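Posted 11/27/22. Open until the places are filled.

# Wanted: people who fold things on their beds

We are looking for 14 households to take part in a home trial of the Putis method, starting in January. It is paid, it is a bit dull, and you will be folding your own washing, so at least you get something done.

If you haven't come across Putis, it's a way of dealing with clean laundry in the bedroom. Everything is brought in at once, sorted on the bed, folded into one pile and put away from the top down. There is a course, a booklet and a set of cardboard folding guides. The people behind it say it halves the time you spend on laundry and that you will sleep better in a tidier room. I have read the booklet twice and couldn't find where either claim came from. There is a survey of 2,003 customers mentioned on the back cover, but they had all bought the course already and were asked whether they were glad they did. Most were. I was glad about my bread machine for the first month too.

Junden is a small household research outfit. We test cleaning products, storage, airers, mops and the sort of advice that gets passed round as fact, and we sell the reports to shops and landlords. Putis has not paid for this trial and won't see the results before anyone else. We asked them for a copy of their own timings and were sent another booklet.

## What we want to find out

Mainly, whether people who fold this way spend less time on it than people who carry on as they always have. Time here means all of it: the carrying, the hunting for the other sock, the moving of the pile when you want to lie down, and the putting away. The Putis booklet stops its clock when the last thing is folded. That seems to me like timing a journey and leaving out the parking.

We'd also like to know whether the pile ever reaches the drawer. My own suspicion is that a neat pile is easier to live with than a messy one, and so it stays where it is for longer. I would be happy to be wrong. I'd be just as happy to be right, so please don't try to please me either way. 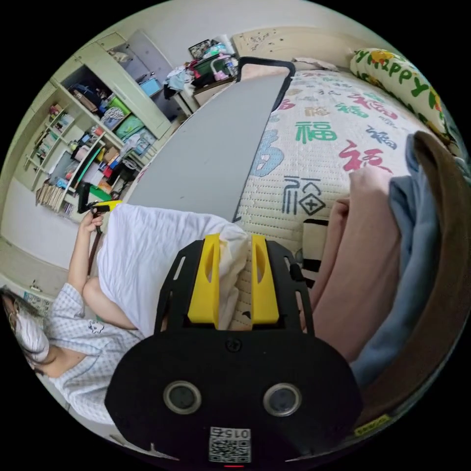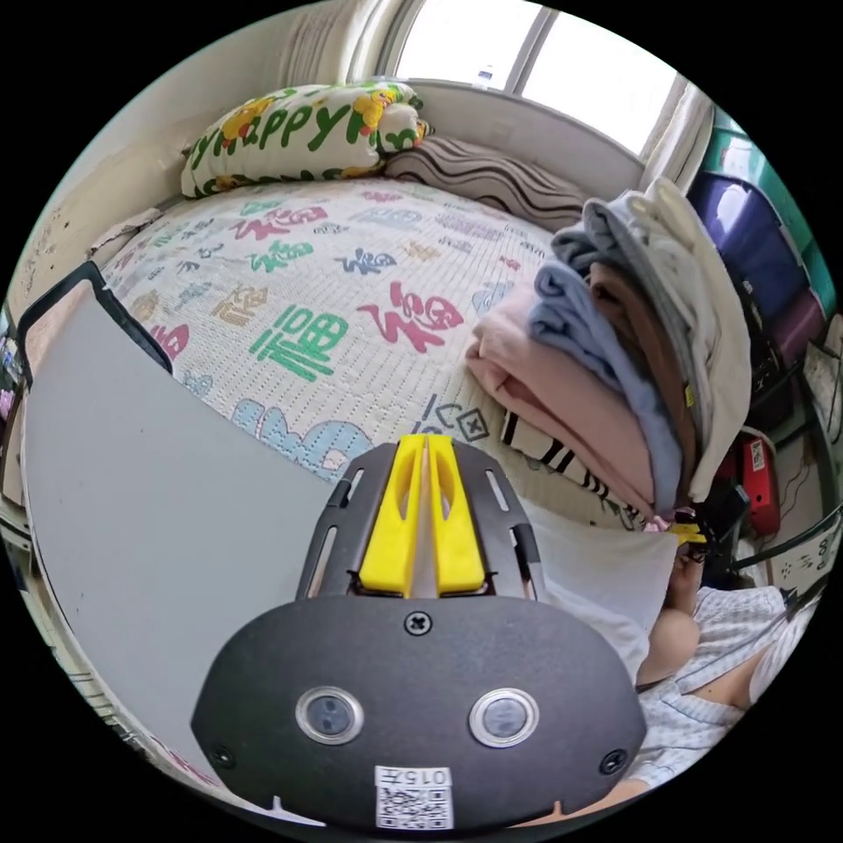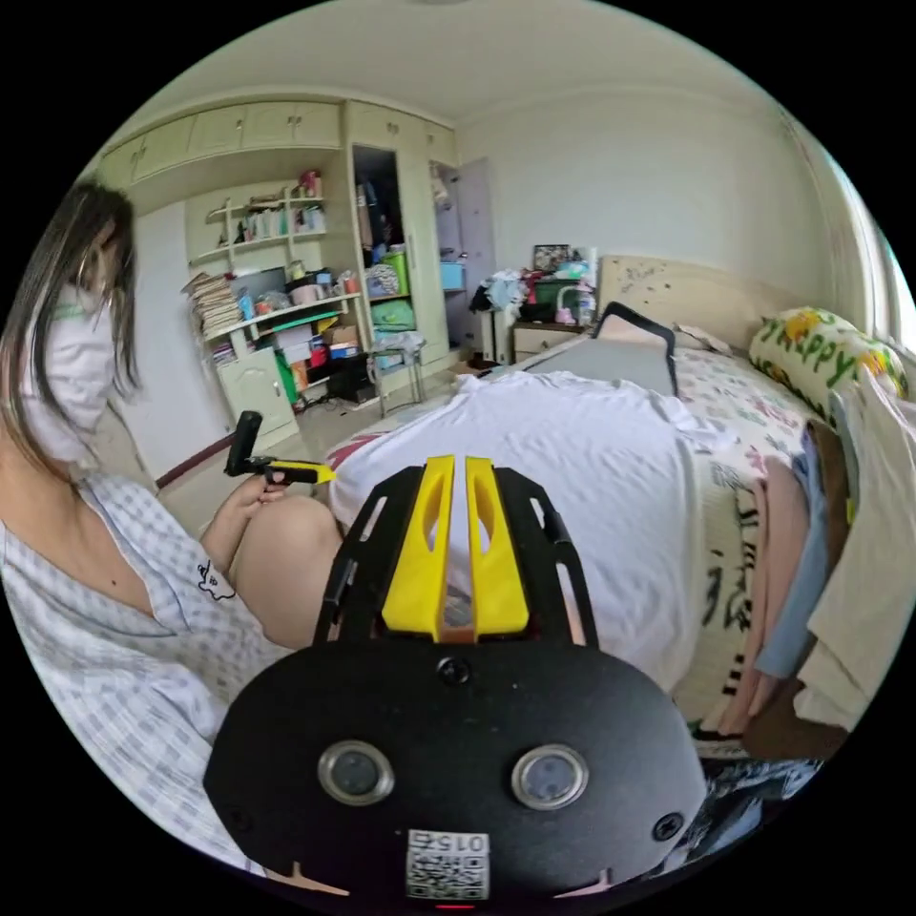 Folding on a bed is the part of the method I trust least. A bed is soft, it is low for anybody over average height, and you are working on top of the very thing that often needs changing. In the second picture there is a tall pile of folded things on the right half of the bed, with pink at the front and cream-white at the top rear, and it looks very nice against the quilted cover. It also takes up the place where somebody's legs would go. The Putis booklet calls this "the resting stage" and gives no idea how long it should last. We will be asking you to write down when a pile like that is finished and when it is gone, and those two times matter more to us than how straight the edges are.

Sheets are a separate headache. The booklet gives them half a page and a drawing with arrows, and the drawing has one arrow too many. If you have a way of folding a large sheet by yourself without using your chin, we'd like to hear about it, whichever group you end up in.

## Who can take part

You need to:

- live in a home where at least one full load of washing is done every week
- have a bed you can get at from two sides, with enough clear space to lay clothes out
- do most of the folding in that home yourself
- be able to kneel, bend and lift a full laundry basket without pain
- be over 18
- be willing to write things down at the time, and leave them alone afterwards

You don't need to be tidy. We would quite like some people who aren't. The last trial we ran, on drawer dividers, filled up with people who already loved drawer dividers, and the report was worth very little.

We can't take you if you have done the Putis course, work for a laundry or hotel, or share a home with another person in the trial. If you own the folding guides but have never opened them, tell us. We may be able to use you, and you'd be in good company.

Children's clothes are fine. So are blankets, mattress covers, pillowcases and anything else that lives in a bedroom. Please don't include work overalls with grease on them, or anything that has to be dry cleaned.

## What you would be doing

The trial lasts 9 weeks. For the first 3 you fold as you normally do and keep a simple log. After that half of the households are given the booklet and guides, and the other half carry on as before. Which half you go in is drawn from a hat (a real one, it lives in our office). You can't choose, and asking nicely won't help.

The log is one sheet of paper a week. For each load you put down:

1. when you carried it into the bedroom
2. when you started folding, and on what
3. when you finished folding
4. when the last item was put away
5. anything that got in the way, such as a phone call, a cat or a person asleep

The fifth line has been the most useful one in every trial we've run. Please don't tidy it up. If a load sat on a chair until you had worn your way through it, write exactly that and leave the fourth line blank. A blank is a perfectly good answer.

We will visit your home twice, once in the early weeks and once near the end. A visit takes an afternoon. We watch you fold one load, measure the height of the bed and the size of the space around it, and ask you some questions over a cup of tea, which we'll bring if you like. We won't open your wardrobe or comment on it.

## What you get

Every household is paid in two parts, one after the first visit and one when the last log comes in. The rate is in the information sheet we send out. It's fair for the hours and it won't pay for a holiday. If you drop out halfway you keep the first part, and we would still like whatever logs you have.

Homes in the booklet group can keep the guides. Homes in the other group can have a set at the end if they want one. I would wait for the report first.

We also give everyone a Brisix laundry basket, the square one with the rope handles. It has come out well in our own tests, though the handles want knotting again after a while and the lid is no use to anybody.

## A few things you may be wondering

**Does it matter what sort of bed I have?** Only that you can get round it. Doubles, singles and low frames are all welcome, and we'd be pleased to have one or two high ones.

**What if I hate the method?** Keep to it if you can until the end of the trial, and say so on the log. If you really can't stand it, stop and tell us when you stopped. We count that as a result.

**Will it make my bedroom tidier?** I don't know. The booklet says so with great confidence. My guess is that most untidy bedrooms have too little storage or too many clothes, and that folding has small influence on either. We'll measure your storage at the first visit for that reason.

**Will I be named?** No. Each household gets a letter, and the report will talk about household C or household K. If your home would be easy to recognise from something unusual in it, we'll leave that out.

**Can two of us share the folding?** One person should do most of it. If somebody else does a load, put "other" on the sheet.

**Is there any ironing?** No. Iron if you like, but leave it out of the times.

## How to apply

Write to us at the Junden office, Pfeiffer House, and mark it "Folding". A page is plenty. Tell us:

- who lives in the home
- how many loads you do in a normal week
- where clean washing goes at the moment, truthfully
- whether you have any stairs between the washing machine and the bedroom
- one piece of laundry advice you were given and never believed

The last one won't decide whether you get in. I collect them. "Turn everything inside out" is well ahead at present, with a strong showing from people who were told never to wash a pillow.

We'll answer everyone who writes, including the people we can't take. If you are offered a place, the information sheet and consent form come with the offer, and you should read both before you say yes. The first logs go out in January.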